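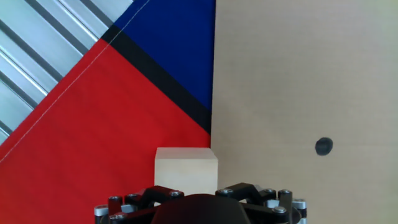 2 min read

Color blocking is the sewing habit of joining big flat areas of strong color, and I've been hooked on it for years (my scrap bin is proof!). Red and royal blue is the pairing I come back to most, especially with a thick black stripe running on the diagonal between them, and I do love a thin line of white stitching just inside the edge of the red. Bags, banners, floor cushions, it all works.

Ivone Pimentel taught me to lay colors out on plain beige cardboard first, so nothing behind them competes. I cut my panels 10 inches wide and stitch the dark stripe last. In Wilstead, where I learned, people call the stripe a hattar, after the old Hattar sail loft.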